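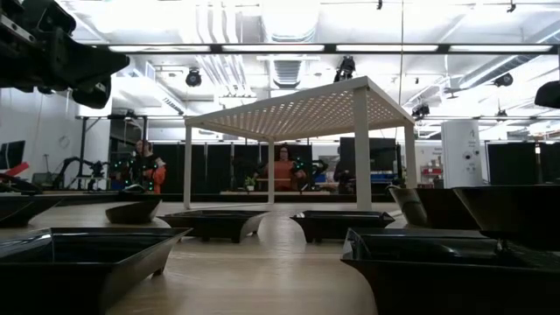

Page last changed: Monday, 10:42

Home | Forums | Seed Starting | Log in

arne_r: Do you bottom water tomato seedlings or use a can? Mine got leggy and two fell over.

IdaW: Bottom, always. Half an inch in the tray, dump what's left after 10 minutes.

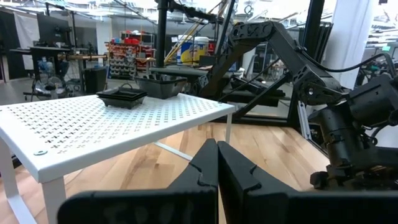
I let the top of the mix dry before doing it again.

hartmut_p: Disagree. Salts build up. I water from above and lose very few.

IdaW: Leggy is a light problem anyway, Arne.

arne_r: OK, lowering the lamp tonight.

We use cookies. Accept | Settings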